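4.2 Do late goals reflect momentum?

Commentators like to say that a team which scores late was "pushing" for it. We doubt that this explains much. Of the 3,480 league matches in our data, 600 had a goal after the 85th minute that changed the result. In 261 of these, the scoring side had taken fewer shots than its opponent over the ten minutes before the goal. That is a poor showing for a theory built on pressure.

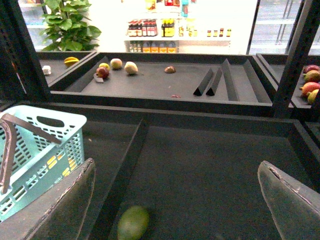 Defenders of the momentum view may answer that shots are a crude measure. We agree, and the Rutherford index was meant to fix this by adding corners, entries into the box and time spent in the final third. Its weights, however, were tuned on matches whose endings were already known. When we froze the weights and ran the index on a fresh season, most of its edge over a simple shot count went away.
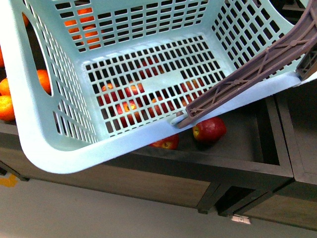

Eilidh Carnegie
Lead author, match data and coding

The coding of substitutions raises a second problem. Managers who are behind bring on forwards, and the goals that follow are credited to the change. Managers who are behind and do not score also bring on forwards — these cases are rarely written up. Figure 3 plots both groups together. The two curves overlap until stoppage time, and the gap after that rests on only 171 matches. We would not bet on it holding up in another league.
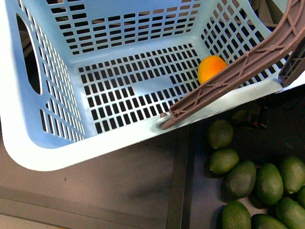

Stoppage time itself is badly recorded. The Stunosa feed logs every added minute under the same stamp, so a goal in the first minute of added time cannot be told apart from one in the fifth. Innes and Carnegie treated all such goals as equal, and we have kept their rule for lack of a better one. It probably makes late scoring look more sudden than it is.

Figure 3. Share of trailing teams that scored after the 70th minute, by whether the first substitute was a forward. Matches with a red card are left out.

We also tried splitting the sample by home and away sides. The home teams scored late a little more often, but they scored more often in every other part of the match too. Once that was taken into account, the difference was too small to separate from noise, and we make no claim about crowds.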